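Drirketti Releases Version 2 of Its Capture and Replay Software for Handheld Grippers

Update adds marker-based finger width tracking, two-hand time alignment and a command-line check for unusable recordings
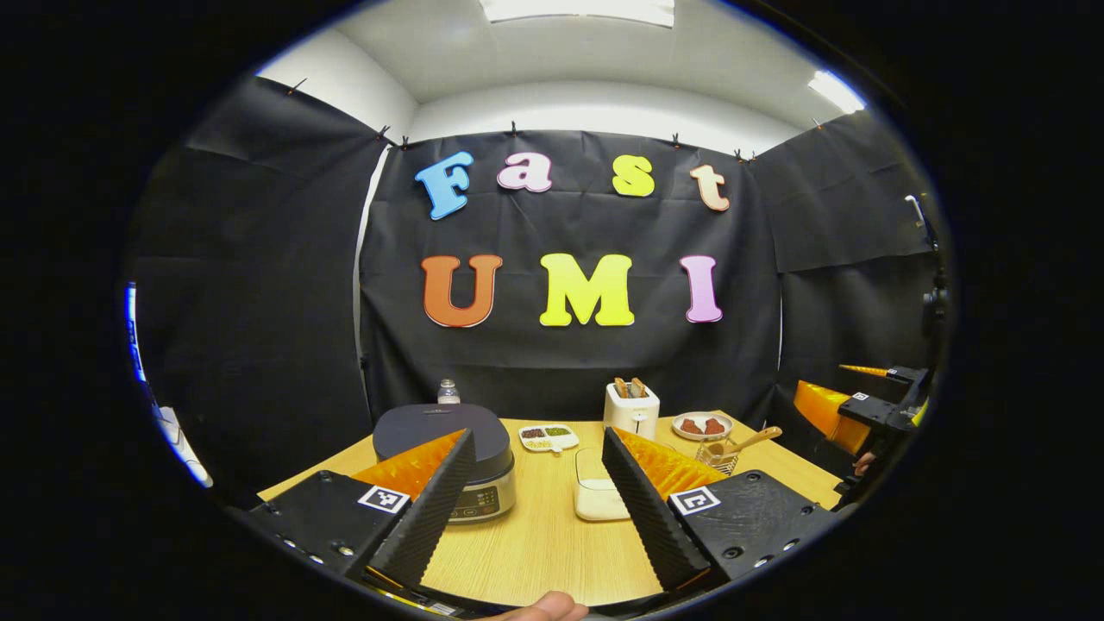
Page last updated: 13 October 2020

VUDILMONT – Drirketti today released version 2 of Ustero, its software package for turning handheld gripper recordings into training data for robot arms. The release covers the full path from raw wide-angle video to a finished dataset, and replaces the separate scripts that shipped with the first version.

Ustero works with recordings made by a person holding a gripper in each hand and carrying out a task at a table. The current test set is built on kitchen work, with a toaster, a plate, a wire mesh basket and other tabletop items placed within reach of both grippers. The software recovers the path of each gripper, the opening between its fingers and the timing between the two hands, then writes them out together with the video.

Finger width from markers

In version 1, finger width was estimated from the outline of the fingers in the video. That method lost accuracy when a finger pressed against an object and bent. Version 2 reads the square fiducial markers carried on the gripper base plates and computes the opening from the distance between them. Bending of the soft finger no longer enters the measurement.

When one marker is hidden, the software uses the visible marker and the calibration file for that gripper. When both are hidden, it fills gaps of up to 12 frames and marks the filled values in the output. Longer gaps are left empty and the recording is flagged.

"We had users training on widths that were wrong by enough to drop a cup," said Dela Korletey, who leads perception work at Drirketti. "The new estimate is simple geometry. It either has the markers or it says that it doesn't."

Two-hand alignment

Each gripper records on its own clock. Ustero 2 matches the two streams using motion and image data, then resamples them to a common rate set by the user. The offset found for each session is stored in the session header so that it can be inspected or overridden. Sessions recorded with a single gripper skip this step.

Mapping also works differently. A short scan of the workspace is now processed first, and every later recording at the same table is placed in that map. Plain dark backdrops give the tracker little to hold on to, and the user guide recommends keeping some fixed, high-contrast shapes in view behind the table. Moving those shapes between recordings requires a new scan.

Checking recordings before training

A new command, ustero check, reads a folder of recordings and reports tracking loss, missing markers, clock problems and paths the target arm cannot reach. Reach limits are taken from the arm's own description file. The command returns a nonzero exit code on failure and can be run from a build system.

Drirketti tested the release on 1,719 recordings. The check runs on a laptop without a graphics card. Map building still needs one for sessions with more than 500 recordings.

"Most of the support requests we get are about data that should have been thrown out on the first day," said Nii Abugri, release manager for Ustero. "The check is meant to be run at the table, before anyone packs up."

Replay

The planning module, Phí, is included in the package for the first time. It replays a recorded path on a connected arm or in simulation, with limits on joint speed and a stop when the commanded and measured positions differ by more than a set amount. Phí adjusts for the delay between a command and the motion of the gripper – a separate value is kept for opening and for closing.

Availability

Ustero 2 is available for download to existing license holders. Datasets written by version 1 can be read but not extended; a conversion tool is included. Version 1 will receive fixes until March.

Technical contact: Jae-hoon Yook, Software Engineering
Press contact: Cecilia Boateng, Drirketti, Vudilmont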